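Workshop Tips > Software > Laundry Tasks

Posted in July by Angelica Mangubat

Eleven tips for getting a robot through the wash without losing your whole afternoon

I've been writing control code for the laundry setup at our shop in Brustville since last winter, and people keep emailing me the same questions, so I'm putting my answers in one place. Most of this is software. If you came for advice on belts and bearings, Remedios Dela Peña covers that and she's much better at it than I am.

1. Teach the door first. Everybody wants to start with the clothes (so did I!) and then they spend two weeks finding out that the door is half the job. Write the door as its own little program with its own start and finish, and don't let the clothes code run until the door code says open.

2. Don't trust depth on the glass. My depth readings go straight through the bowl, or bounce off it, or come back as a hole in the world. I mask the whole glass area and fit a circle to the plastic ring around it. The ring is dark and dull and it stays put from one reading to the next. Mylene Dimaculangan got the same result by looking for the screws on the ring, and that's fine too, but her way gets grumpy when the lights are low.

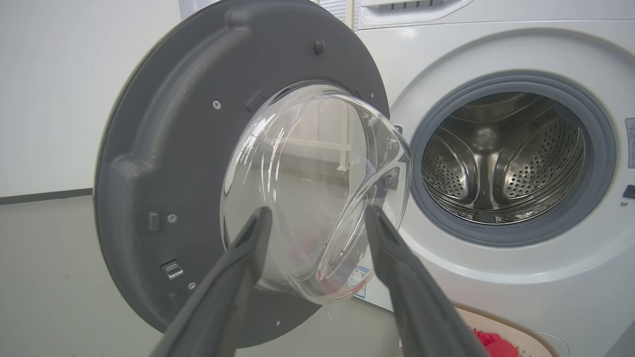

3. Slow down for the last bit of the approach. I run the free part of the move at whatever speed I like and drop to a crawl near the rim. Set it as a separate speed limit in the planner. If you bury it in the path itself you'll forget it's there and copy it into six other jobs, and then you'll be me in March.

4. Put the door in the collision model twice, once shut and once open, and swap them when the state changes. I used to try to track the hinge angle live. It was lovely when it worked! But the planner would get a new angle halfway through a move and throw out a perfectly good path, so now I have two shapes and a generous margin and I sleep better.

5. Treat the rubber seal as soft, but only a little. I let the wrist touch it and stop the move if the force climbs. Start your limit low. Anastasia Antoniadis likes to set hers by pushing on the seal with her own hand and reading the number off the screen, and I've stolen that from her.

6. For picking cloth, aim for a fold. A flat patch of shirt gives the fingers nothing to close on. I score each spot by how much the height changes nearby, throw out anything too close to the basket wall, and take the best one left. It's maybe a page of code. I tried Fluvaritz for this (it's the grasp planner half my friends use) and liked it, but it wants a lot of setting up for one basket.

7. Watch out for baskets with holes. The little gaps in the sides made my edge finder go wild, with hundreds of tiny edges and no basket. Blur first, then look for the rim. If the rim is a different color from the sides you're in luck, use that.

8. Keep both arms in one plan. If you plan them apart and hope, the idle one will be parked exactly where the busy one wants to go.

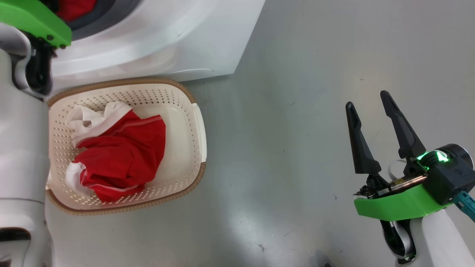

9. Log the misses. I keep the last 500 tries, good and bad, with the picture from just before the fingers close. When something goes wrong I sort by the bad ones and scroll. You start to see patterns pretty fast, and mine was that nearly all my misses came from reaching a touch too high. One number in the hand calibration, fixed before lunch.

Speaking of which, redo that calibration more than you think you need to. I do mine every 200 tries or whenever somebody has bumped the arm, and if you're in a shared room like ours you should assume somebody has bumped the arm.

10. Cap your retries. I use 3. After that the program backs off, takes a fresh look from higher up and starts the pick over from nothing. Before I had a cap I came back from a phone call and it was still having a go at the same bit of sleeve.

11. Name your poses like a person. "Above_basket" and "door_clear" will still make sense in the fall. "Pose7_new_final" will not. Imelda Dizon went through my file once and renamed everything over a pot of coffee, and I was a bit huffy about it, and she was right.

A few of you have asked for the circle fitting code. I'm cleaning it up. It still has Tolentino settings in it from the old bench and they'll put the ring in the wrong spot on your machine, so please don't use the copy that's been going around. Mylene's screw version is ready now if you can't wait, just write to her and say which washer you've got.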